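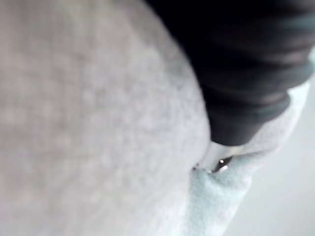 When I moved to this country I had two suitcases and one wool blanket from my grandmother. The blanket was too heavy for the suitcase, so I wore it on my shoulders in the airplane, and the woman next to me asked if I was sick. I was not sick. I only wanted the blanket to arrive.

I write this because in January I finally did what I had promised myself for years, and learned to repair it. I will tell how it went, with the mistakes, for anybody who also has an old wool thing in a closet and is afraid to touch it.

My grandmother's blanket was woven in Stestidel, a small town where there was one mill and one bakery, and the bakery is still open. The mill closed before I was born. People there say you can know a Stestidel blanket by the edge, where the weaver turned the yarn twice before going back. I cannot say if other mills did the same. My mother believes it strongly, and I do not argue with her on the telephone.

The damage was like this. There was one hole as big as my palm, several small holes from moths, and a long thin place in the middle where the blanket was always folded. The thin place worried me more than the hole. A hole has a border and you know where it stops. A thin place you discover little by little, when you hold the wool against the window and there is more light than you hoped.

First I did the wrong thing. I bought a felt patch and glued it under the big hole. The glue became hard, and each time I pulled the blanket over me I felt a stiff corner, like a piece of cardboard in the bed. It took me two evenings to remove it with small scissors, and I lost some good yarn together with the glue. Please do not glue wool.

After this I went to the evening class at Varghese, the yarn shop near the train station. The class was for darning socks, but the teacher, Caoimhe Brophy, let me bring the blanket. She put it over two tables and looked at it for a long time before she took a needle. Then she asked me what I wanted, a repair that hides or a repair that shows. I had never thought this was a question. In my family a repair must hide. If the neighbor can see it, you did it badly.

She said both are fine, but I must choose before the first stitch, as the yarn is different. For hiding, you need yarn of the same thickness and a color a little duller than you think, for old wool has lost some of its color. For showing, you can use any color, but the thickness still must be close. If the new yarn is stronger and thicker than the old cloth, it will pull and tear around the repair. I wrote this in my notebook and underlined it.

I chose to hide the thin place and to show the hole. I used a dark red for it. My mother has seen it on the video call and said, "Well, it is clean work," and from her this is a lot.

For the people who want to try, I will put down how I do it now.

Wash the piece first and let it dry flat. I wash in the bathtub with cool water and a little wool soap, and I press the water out with towels. Do not twist. A wool blanket full of water is as heavy as a child, so ask for help to lift it.

Cut nothing. I wanted to cut the hole into a nice square, and Caoimhe stopped my hand. The small loose ends hold the new yarn, and when you cut them the hole is only bigger.

Start well outside of the hole, in the strong cloth. Make your rows in one direction, up and down, close together, and leave a small loop at each turn. The loop is for the shrinking. I forgot the loops on my first moth hole and after washing it made a little bowl, which is still there. I like it less than I pretend.

Then turn the work and weave across, over one and under one. Go slowly here. I counted the rows because I am that kind of person, and the big hole took 40 rows in one direction. I did it in 3 evenings with the radio.

For the thin place I did not weave. I only followed the old yarn with new yarn, the same road, over and under, beside it. It is boring work and your eyes become tired, so take a good lamp — I use a reading lamp from Plukden with a long neck, bought used. I also stop at ten at night, even if I am in the middle of a row. Everything I did after ten I had to undo in the morning.

About moths I have less to say. I tried the cedar blocks and I tried lavender. Now I put the blanket in a cotton bag, closed well, and every month I take it out and shake it on the balcony. The shaking seems to do more than the good smells, but maybe I only want to believe this because it is free.

I was asked by a colleague why I don't buy a new one. In the same shop where she bought hers, Rinduveck, they have soft ones in all colors, and they can go in the machine. I touched them and they are nice. I even bought one for the guest room, so I am not against them. But at night in winter I want weight. My grandmother's blanket lies on you and you do not move so much, and in the morning the bed is almost made.

Now I have started on a sweater from my uncle with both elbows gone. The elbows are harder, as the sweater is knitted and knitted cloth moves in every direction. Caoimhe says I should learn to copy the knitting stitch with the needle. I practiced on a sock and it looks like handwriting in a bus. If the elbows come out better, I will write about them, and if not, my uncle has already said he will wear it only in the garden.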